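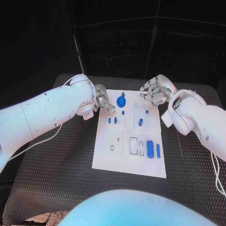
A reader in Junddale wrote in to say that I had been unfair to peg boards. Her father has had one on the kitchen table since February, she says, and he goes at it every morning before breakfast, and his hands are better than they were at Christmas. She would like me to take back the word "gimmick."

I'll take back the word. I'm keeping most of the argument.

My complaint in the last column was with the dexterity board, the kind meant for grown-ups, with a flat plate and a set of small pieces to pinch, turn, lift and put back. They used to live in clinics and the back corners of classrooms. Now they're sold to anyone who has ever dropped a button. Stimulora wants $107 for its basic model, and the box talks about "hand confidence," a phrase I have read a dozen times without getting any closer to knowing what it means. Does my hand lack confidence? It has never said so.

I don't doubt that the father's hands are better. I doubt that we know why. He has also had several months of someone asking him how his hands are. He sits down at the same time every day, in good light, and pays attention to what his fingers are doing. If you gave him a muffin tin and a jar of dried beans and told him it mattered, I suspect a good part of the improvement would show up anyway. I can't prove that. Neither can the people selling the board, and they're the ones asking for money.

What you get good at, working a peg board, is the peg board. I borrowed one of the Wotitow sets for four weeks to be fair about it. The first evening I was clumsy and irritated. By the end I could do the whole thing while listening to the radio, and I was rather pleased with myself. Then I tried to thread a needle and was exactly as bad at it as I have always been. My shirt cuffs had not become any easier either. The small round pegs I could now place without looking were a skill with one use, and the use was going back in the box on Monday.

Some of this is the fault of the design. Real small objects are annoying in ways that nobody would put in a product. The battery cover is stiff on one side. The earring back rolls under the radiator. The key is on a ring with five other keys and a loyalty card, and you're holding a bag. A board takes all of that away and leaves a tidy little task at a comfortable height.
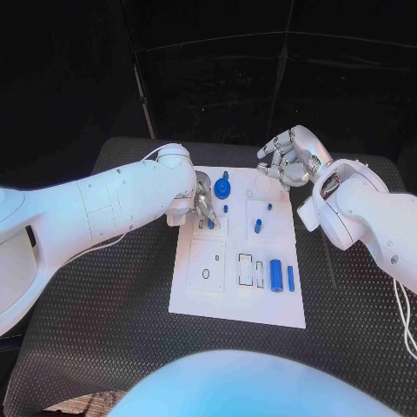
There is something to be said for tidy, I admit. The color scheme these boards tend toward, blue pieces against plain white, at least lets you see what you're reaching for, and anyone whose eyes are going along with their fingers will be grateful. A peg small enough to be a nuisance and a knob big enough to get the fingertips around are two quite different jobs, and it's sensible to have both within reach. I would sooner practice on a plain board than on one of the tablet games that claim to do the same work by having you slide pictures of pegs across a piece of glass.

And a person recovering from an injury, with a therapist choosing the exercise and watching how it's done, is in another situation altogether. If yours has told you to use a board, please use the board and ignore me.

My trouble is with the rest of us, the worried well, who are being told that ordinary fumbling is a condition. Carrilho's catalog has a chart where you write down your times, and a spot to enter them on its website, where on the day I looked 2,521 people had done so. I scrolled through a lot of those. Most got faster. Of course they did, they were doing the same thing over and over. I read all 236 of the customer reviews too, looking for anyone who mentioned a task away from the board, a zipper, say, or a jar lid. There were a few. The others talked about their times.

To the reader in Junddale, then: leave the board where it is. He likes it, and liking something before breakfast is worth a fair amount at any age. But some morning put a shirt in front of him, or a bag of walnuts and a cracker, or the fiddly chain of that necklace you've been meaning to untangle, and see how he gets along. I'd like to hear about it, and if I'm wrong I'll print that too.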